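Can a machine clear up a meeting room yet?

Posted by Thu Khúc in Robots and Automation

Hello all. I look after the big meeting room at Droveck, and every October we have a run of meetings that leaves the long table covered in bits and pieces. I spend the best part of an hour on it each evening, and my manager has started asking whether a machine could take it on. We've been sent a brochure for the Harb, which is a sort of arm on wheels. What I mean by clearing up is cups in the bin, mugs back to the kitchen, papers squared off, and things like the mouse and the microphone put back where they live. 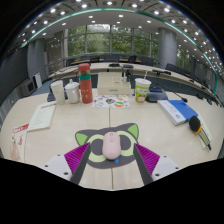
Replies

Irén Magyar
Welcome, Thu! I worked on a packing line at Toteck for 11 years and I'm very fond of our arms there, but they had one box in one size to pick up, all day long. Your table is much harder, bless it. A paper cup with a straw wants a light touch, a lidded jar wants holding so the lid stays on, and a tall flask will go over if it's nudged too high up. A good arm could manage any one of those with enough practice. Doing the lot, in whatever order people happened to leave them, is where they still come unstuck - and then there's the question of what is rubbish and what is somebody's notes. I'd begin with a single job, say moving the mouse off its cat-face mat and back again, and ask Harb to do exactly that on your own table before you talk about money.
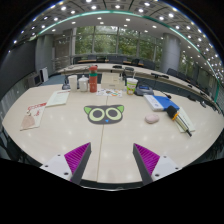 Cat face in the middle, with the drinks and the box along the far side

Géza Pap
No. Get a trolley.

Vilmos Gál
Géza is a bit short but I do see his point. We tried a Dernix at our place and it cost us 1,579 a month to hire. It made 336 picks in its first week, and I still went round after it with a cloth. Thin things were the worst, as it could never get under a loose sheet or a flat sticker on a smooth table. Mugs it did rather nicely, I must say, and I grew quite attached to it. My advice would be to ask for a trial of over 6 weeks, keep a little notebook of what it leaves behind, and show that to your manager. Do let us know how you get on.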